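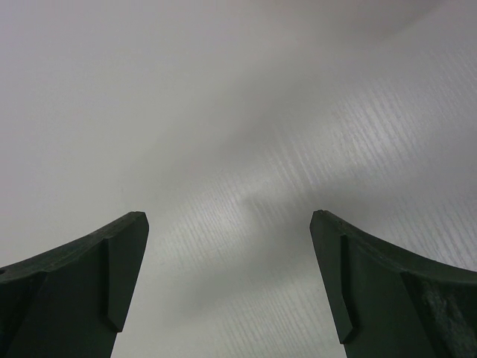 **Wanted: people who can look at a pale grained surface and have opinions about it**

Truswood makes worktops and table tops. We would like to make one that people don't grow to resent by August, and for this we need somebody other than ourselves to live with it. We are therefore looking for participants for the Molline surface trial.

The colour is a pale whitish grey. Our workshop has argued over whether it is more white or more grey, and you are welcome to join in on the form provided.

### What you'd be doing

You come to our test room on Trillon Road for 2 sessions. In each one you make a sandwich, wipe up, write a shopping list, and spend a while doing whatever you normally do at a table. Tea is supplied and you may spill it. Then you fill in a questionnaire, which is 7 pages long and was shorter before the design department saw it.

Sessions start at 10 am or 2 pm and last until you've finished the form.

### Who we want

- Adults who use a kitchen table or worktop most days
- Tidy people
- Untidy people (we are badly short of these, as they tend not to send the form back)
- Anyone who has ever said "it shows every crumb" and meant it

You don't need to know anything about surfaces. If you fit worktops for a living, please tell us when you apply, and we'll put you in the group with the longer questionnaire.

### What you get

£200 for both sessions, paid after the second. There is no payment for one session, however strongly you felt about it. Travel by bus is refunded if you keep the ticket.

### How to apply

Write to the Molline trial, Truswood, Živković House, 1152 Trillon Road. Give your name, a telephone number, which start time suits you, and a few lines on the table you have at home and what is wrong with it. Almost everyone runs over the page, so do use the back.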